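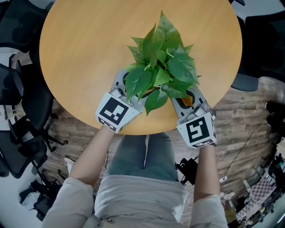

# Aceite Endel para mesas y tableros de interior

Aceite de acabado mate para madera maciza y chapada, fabricado por Britari. Se aplica con paño, no forma película y deja el poro a la vista. Indicado para mesas de comedor, escritorios, baldas y repisas donde se apoyan macetas, tazas o platos.

Referencia: Endel mate incoloro
Formato: lata de 100 ml
Composición: aceite de linaza, aceite de tung, cera de carnauba y secante sin cobalto
Acabado: mate
Uso: solo interior

## Rendimiento

Una lata alcanza para una mesa auxiliar redonda con dos manos. En maderas muy absorbentes, como el pino sin tratar, la primera mano gasta bastante más que la segunda. Para tableros grandes conviene pedir varias latas del mismo lote – el número va impreso en la base.

En el taller de Urrego se probó sobre haya y abedul, con 3.000 pasadas de paño húmedo. El brillo se mantuvo y la superficie no quedó pegajosa. El informe lo firma Maja Stępień y se envía a quien lo pida.

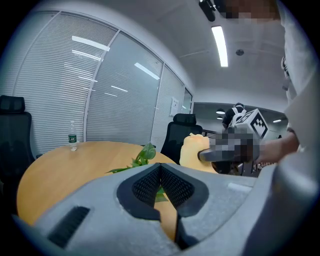 ## Aplicación

1. Lijar en el sentido de la veta y retirar el polvo con un paño seco.
2. Remover la lata sin agitarla.
3. Extender una capa fina con un paño de algodón.
4. Esperar quince minutos y retirar todo el sobrante.
5. Dejar secar una noche y repetir.

La mesa se puede usar con cuidado al día siguiente de la segunda mano. El endurecido completo tarda dos semanas. Durante ese tiempo no hay que dejar macetas, manteles de plástico ni vasos mojados encima.

## Macetas y marcas de agua

El aceite repele salpicaduras, pero no aguanta agua estancada. Debajo de cualquier maceta hace falta un plato esmaltado o un posavasos de corcho con base impermeable. El barro sin esmaltar transpira y deja cerco aunque el plato esté seco.

Si ya hay una marca, se lija la zona a mano con grano fino y se da una mano local – en acabado mate el parche apenas se nota.

## Seguridad

Los paños impregnados pueden arder solos. Extenderlos al aire libre hasta que estén rígidos o guardarlos en agua dentro de un recipiente metálico cerrado. Mantener la lata fuera del alcance de los niños.

## Pedidos

Venta por unidad o en caja, también en la tienda de Okon. Para consultas sobre maderas tropicales o tableros ya barnizados, preguntar por Eugeniusz Czarnecka en atención técnica.

Ficha revisada en noviembre de 2020.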